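The arm has been on the bench since December and I've finally quit tiptoeing around it. For the first couple of months I ran everything at a crawl with one hand on the stop button (my wife found this very funny). Now I'm up to 9 saved routines, and a few of them even do what I named them for!

Most of this month went into tool changes. I keep a regular parallel gripper for picking stuff up and a roller for working on fabric, and swapping between them used to eat my whole evening, mostly because of the cables. Gorna, my name for the mess of scripts that runs all this, now loads the right tool offset by itself, so I only have to deal with the bolts.

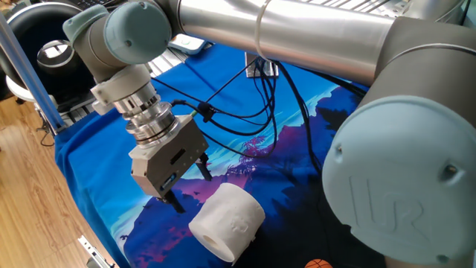
Same mountain cloth under both tools.

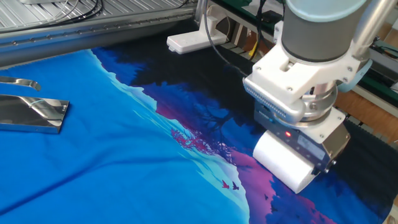 My big lesson so far is that cloth is way pickier about height than I expected. A few millimeters is nothing when you're grabbing a box, but with fabric it's the whole ballgame. I've logged 944 moves in the spreadsheet and I'd guess about 200 of them were me fiddling with Z and muttering.

Next up is cable management. I ordered some clips from Trarkby, and if they don't fit I'll just print my own. I also want to clean up Gorna enough to share, but it's pushing 2,000 lines and half the comments just say "fix this"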